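Call for Readers: Nollano Short Fiction Annual

Nollano Press is looking for first readers for its next story anthology. Last year we received 680 submissions and printed 23. Each reader takes a batch of manuscripts and writes a short report on every one.

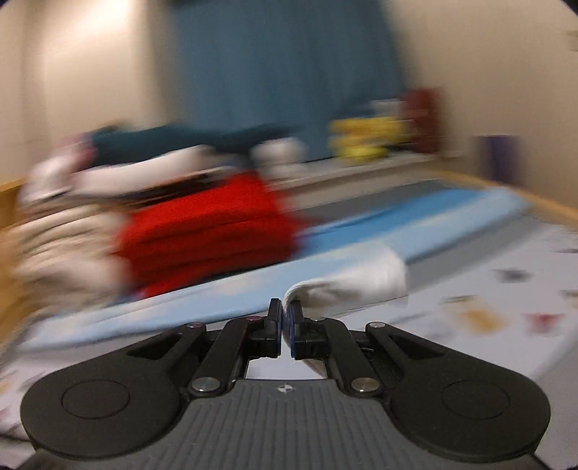

Reports are due at the end of September. You should read contemporary fiction regularly and have no story of your own under consideration. The fee is $382 per batch.

Send a one-page letter and a sample review to Syafiqah Sumampouw, series editor, by 03/07/2018.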